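Brukach Manipulation Group
Shared notebook, bimanual bench
2024-03-31

Purpose of this entry: to record the outcome of the second ablation on arm coordination, and to fix the wording of the method before it goes into the internal report. Earlier notes on this subject (January, under "arm assignment") should be treated as superseded where they disagree with what follows.

The question is whether a single policy controlling both arms needs to be told which arm should act first. The baseline, kept in the repository under the name Roteo, receives the camera images and joint states of both arms and predicts a joint action chunk for the pair. The variant, Lemosix, receives the same input and an additional token stating the order: left first, right first, or together. The token is computed from the demonstrations after the fact, by taking the arm whose fingers close first. Where both close within the same short window the episode is labeled "together."

Training used 3,822 episodes for each variant, drawn from the same pool and shuffled with the same seed. The task family is fruit to plate: one item on the left, one on the right, a shared target between them. The target is shared on purpose. If each arm had its own plate the arms would never need to give way to each other and the token would have nothing to explain.

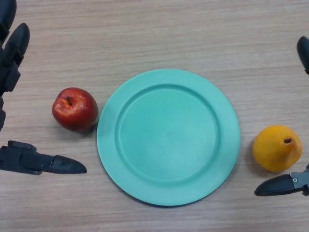

The difficulty lies mainly in the approach. With both hands low over the table and a target between them, the baseline tends to average over the two orders present in the data. Both arms lift, both move inward, and both slow down over the plate. In the logs this shows as a long flat stretch in the commanded wrist velocity. We had taken this in January for a controller fault and spent some time on the low-level gains, which were not at fault and have been restored to their former values.

Evaluation was run as 667 trials per variant, with start positions sampled from the same list. A trial was marked as a stall if neither wrist moved more than the threshold for 2 seconds after both items had left the table. The baseline stalled in 152 trials. The Lemosix stalls are not entered here, as the count has to be repeated: part of the run was scored with the old threshold, and the two parts should not be added together. From the portion scored correctly the reduction is clear enough that we do not expect the conclusion to change, but no figure is to be quoted until the rescoring is complete.

Two points on the method that should be stated in the report:

First, the token is given by the operator at test time. It is therefore not a fair comparison of two autonomous policies, and the text should say so plainly. A small order predictor trained on the first camera frame is the obvious next step. A draft exists in the Paul branch but has not been reviewed.

Second, the "together" label is less consistent than the other two. On reading through the labeled episodes we found cases where one hand closed on its item, opened again and closed later. The labeling script takes the first closing in such cases, where the last closing before the lift would be more sensible. The script will be changed and the labels regenerated before any further training. Old label files are to be kept – renamed, with the script version in the file name – so that the present results can be reproduced.

Grasp failures were logged separately and are excluded from the stall count. The pear was the harder of the two fruits for both variants. Its narrow end turns when a finger touches it off center, and the hand then closes on less of the body than intended. The apple gave little trouble except when it started very close to the rim of the plate, where the finger on the inner side had limited room to get down beside it. These starts remain in the evaluation list and should not be removed.

Open items: rescore the Lemosix run with the current threshold; fix the closing rule in the labeling script; review the order predictor; add the wrist velocity plots to the report folder, with both arms on one axis.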